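Hirvonen to Indosdale by bus: what the fare table leaves out

I pack one bag for this trip and travel in September, after the summer fares end.

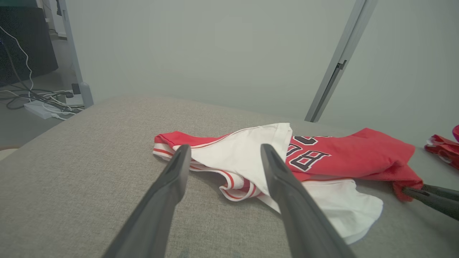
A reader wrote in after my last post to say that the airport transfer now costs more than the flight, and that I should stop calling Indosdale a cheap week. The first half is correct on some dates. I checked it against the operator's own table.

Drorneo sells the transfer in two fare classes. The basic seat is 43 one way and is tied to a single departure. The flexible seat is 82 and can be used on any bus within the same day. Both prices include one bag in the hold. A second bag costs 10, paid to the driver, and the driver does not take cards.

The table lists the Hirvonen stop under its stop number, 3322, and not by name. If you search for "Hirvonen" on the booking page you get the town center, a separate stop with fewer departures. Enter the number. The confirmation email shows the same number in the second line, and it is worth checking before you pay, as a change to the basic fare is treated as a new booking.

Timing matters more than price. The last bus leaves before the late flight has cleared passport control. The basic fare is lost if you miss it. The flexible fare is also lost, given that "same day" ends at midnight. The only option left is a taxi to Hustach and the local train from there, which starts again at 5 a.m.

I used that route once. The station at Hustach has a heated waiting room, open all night, with a ticket machine that gives change in coins only.

On the way back I take the early bus and the basic seat. Traffic toward the airport is light until 7 a.m., and the ride was roughly an hour both times I timed it. I have not tested the new stop outside the Indosdale ferry office.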